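Great Kitchen Drawer Amnesty reaches Gavby, spoons first

Residents asked to sort what they own before asking for more
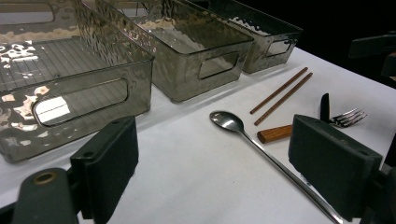 Gavby's shared kitchen has 3 new storage bins, and with them a rule: anything that does not fit in a bin by the end of September goes to the swap shelf in the corridor. The rule was agreed at a residents' evening that lasted, by several accounts, longer than the dinner before it.

The kitchen serves the flats above the old Tarnell shoe warehouse and is used for everything from birthday teas to a fortnightly soup night that has outlived two cookers. Over the years its drawers have filled up with whatever people carried down and forgot to carry back. The bottom drawer last opened fully in spring. Since then it has been worked with a butter knife, by those who could find one.

"We had people going out to buy a serving spoon while standing next to a drawer full of serving spoons," said Dilek Türkmen, who put forward the plan and has been sorting in the evenings after work. "You couldn't see them. You could only hear them when somebody slammed the door."

The bins are smoky grey plastic, see-through enough to give you a fair idea of what is inside and textured enough to be kind about it. Each has a handle hole in the front so that it can be pulled towards the cook in a hurry. They replace the drawers for everyday use, and will live on an open shelf by the sink once somebody has settled the matter of the shelf.

Opinion is divided on what goes where. One camp wants the bins sorted by job: stirring, serving, eating. Another wants them sorted by length, on the grounds that long things always end up sticking out and stabbing the unwary. A smaller group would like everything returned to the drawers and the subject dropped.

For now the long-handled steel spoons are being treated as a test case. They are used for soup, for porridge, for getting lids off tins and, on one occasion, for propping open the window. Under the job system they would need to be in at least two places. Under the length system they go at the back, where the soup team says it cannot reach them without moving the kettle.

Money has not been a sticking point. The kitchen fund stood at 2,000 crowns before the bins were bought and about 200 lighter afterwards, leaving enough for labels, if the residents can agree on what the labels should say. A proposal for a label reading "Other" was withdrawn after it was pointed out that this was how the bottom drawer had started.

The swap shelf is already doing brisk business. Two potato mashers went within an hour of being put out. A garlic press came back the next morning with a note saying it did not press garlic. An egg slicer has changed hands so often that residents on the second floor now speak of it as being on tour.

Anyone who has lent the kitchen something and wants it back is asked to collect it before the end of the month. The fish kettle belonging to the Trương family has been found and is being held for them behind the counter, along with the lid, which turned up separately. The owner of the apple corer marked "NOT FOR GENERAL USE" is also invited to come forward, and is assured that it has been in general use for years.

The next sorting session starts at seven in the evening. Tea will be provided. Teaspoons are being looked into.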